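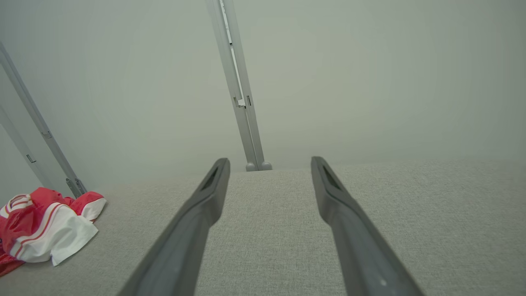
Slide 1. Light gray textured fabric.

Choosing and keeping seat fabric in shared buildings
Speaker notes, Natalie Dawber
Prolcombe facilities meeting, 31 Oct 2019

Slide 1 – Title
Name, job, thanks to Ruth Bunting for the maintenance records. Questions at the end, except for questions about units, which should be asked when they come up.
Scope: woven fabric on fixed seats in waiting areas and reading rooms. Vinyl and leather are out of scope. So are curtains, which Kelly Whitlock covers after the break.

Slide 2 – Where the records come from
237 seats at the Evdale site, four buildings, all covered under one contract. Each seat has a number under the front rail. Each repair, spot clean and full cover change is logged against that number.
The log was on paper until March and was then typed up. Some of the early entries give a building and no seat number. Those were left out of the totals.
Say clearly that this is one site. Traffic at Evdale is heavy on weekday mornings and light after that. A site with evening use may see a different pattern.

Slide 3 – Weight and weave
The contract fabric is 390 grams per square meter. People ask about weight first. It tells you how much material there is and very little about how the surface will hold up.
Look at the weave next. Long floats snag on bag buckles and keys. A tight plain weave snags less but shows a crease at the front edge sooner.
Textured weaves sit between the two. The raised yarns take the wear first, so the fabric looks flat in the middle of the seat while the sides still look new. Users report this as dirt. Cleaning does not change it.
Pass the swatches around now. Plain weave first, then the textured one. Ask for them back before slide 6.

Slide 4 – Rub tests
Explain in one sentence: a sample is rubbed under a set load until yarns break or the surface changes past an agreed point.
Two points to make.
The end point matters as much as the count. A report that gives the count with no end point cannot be compared with another report.
Rub tests are run on clean, flat fabric. Seats are neither. Grit in the weave and a curved foam edge both speed up wear, and neither is in the test.
If anyone asks which method we used, the answer is whichever one the supplier sent. For the next contract the method will be named in the bid request.

Slide 5 – Color
Light colors show spills and dark colors show lint and skin flakes. Mid tones with some variation in the yarn hide the most of both.
Fading: the seats by the south windows at Evdale were changed earlier than the rest. Check light fastness on the same color you plan to buy. A result for the dark version of a fabric says little about the pale one.
Dye lots. Order spare cloth with the first order and store it flat or rolled, in the dark. Do not fold it. A replacement cover cut from a later lot can be seen from the doorway.

Slide 6 – Cleaning
(Swatches back.)
Vacuum with a plain flat nozzle. The rotating brush head lifts fiber ends and starts pilling.
Blot spills from the outside in. Use as little water as will do the job, and dry with moving air. Heavy wetting carries soil down into the foam, and it comes back up as a ring when the seat dries.
Extraction cleaning at Evdale is done on a fixed schedule. Bleddyn Rosser has argued for cleaning on condition instead, using a comparison card held next to the seat. We are trying this in one building. No result to show yet – do not guess if asked.

Slide 7 – Repairs
96 of the logged jobs were seam repairs. Most were on the front seam, where the cover is pulled tight over the foam edge.
Paraschiva Dobre changed the pattern so that the seam sits under the edge instead of on it. This uses slightly more cloth per cover. The cutting layout is in the handout, last page.
Thread: match it to the fabric. Thread that is much stronger than the cloth will cut through it under load, and then the panel has to be replaced as well.

Slide 8 – What to put in the bid request
Fiber content and weight, with tolerance.
Rub test method, end point and result.
Light fastness for the exact color.
Pilling grade.
Fire test report for the fabric on the foam that will be used. A report for fabric alone is no use here.
Cleaning code.
Spare cloth from the same lot, stated in meters.

Slide 9 – Contacts and handout
The handout has the log template and the cover pattern. The template is a plain spreadsheet and can be changed freely. Keep the seat number column.
If time is short, skip slide 5 and go from rub tests straight to cleaning.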